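Futen (method)

Futen is a method for teaching two robot arms to work at the same table. It belongs to the family of imitation learning, where a robot learns from recordings of a person who controls it. The special point of Futen is that the two arms do not share one plan. Each arm has its own plan, and a small third network, called the gate, decides at each moment which arm may move freely and which arm must hold its position or move slowly.

The method was developed at the Mészáros laboratory in Murusura and was first shown in public on 29th March, during an open day of the laboratory. A written report followed in May of the same year.

Background

In earlier work of the laboratory, one large network controlled both arms together. It learned simple tasks well, but had a typical fault: when one arm had nothing to do, it copied small movements of the other. The report calls this "echo motion." Echo motion is harmless in free space, but it becomes a problem when the idle arm is holding something, for example a piece of cutlery that then turns in the fingers or hits the table.

Method

Training has two stages. In the first stage, each arm is trained alone on its own half of the recordings, and the images from the head camera are given to both. In the second stage the weights of the arms are frozen and only the gate is trained. The gate receives the same images, the finger positions and the motor currents of both sides. Its output is a single number between zero and one for each arm. Zero means that the arm keeps its pose, and one means that it follows its plan at full speed.

The gate does not choose the task and it cannot open or close the fingers. This was a decision of the authors, who had found in early trials that a gate with control of the fingers dropped objects when it was uncertain.

Data

The recordings used for training are known as the Dadutau set. It contains 1878 demonstrations of household work, mostly setting and clearing a table, putting food packages in order, and turning over dishes. Of these, 600 were kept apart for testing. All were made by operators who moved both arms at the same time, and pauses were left in the recordings. The authors consider the pauses important, as the gate learns from them when an arm should wait.

Results

On the test part of the set, Futen predicted the waiting arm better than the single large network did. On the real robot, echo motion became rare in tasks with one held object. The improvement was smaller when both arms had to lift the same object. The gate was trained for 3000 steps, and longer training gave no further gain.

Criticism

The main objection concerns speed. A robot controlled by Futen often finishes later than one with a shared plan, because the gate prefers to slow down an arm when it is in doubt. It has also been noted that the Dadutau set contains few recordings with soft objects, so little can be said about cloth or bags.

Place setting task 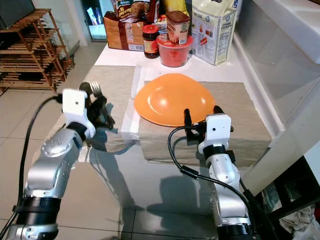
The place setting task is the one most often used to explain the role of the gate. It asks the robot to bring dishes and cutlery to placemats, and the difficult moments come when the two sides need different things. With a fork in the left gripper and the fingers of the right one at the rim of the orange plate, a useful gate value is low for the left arm and higher for the right. Shiny surfaces add a second difficulty. The plate carries a bright reflection and the white counter mirrors the arms, and the report names such reflections among the causes of wrong gate values. A later version of Futen gives more weight to the motor currents when an arm is near a surface of this kind.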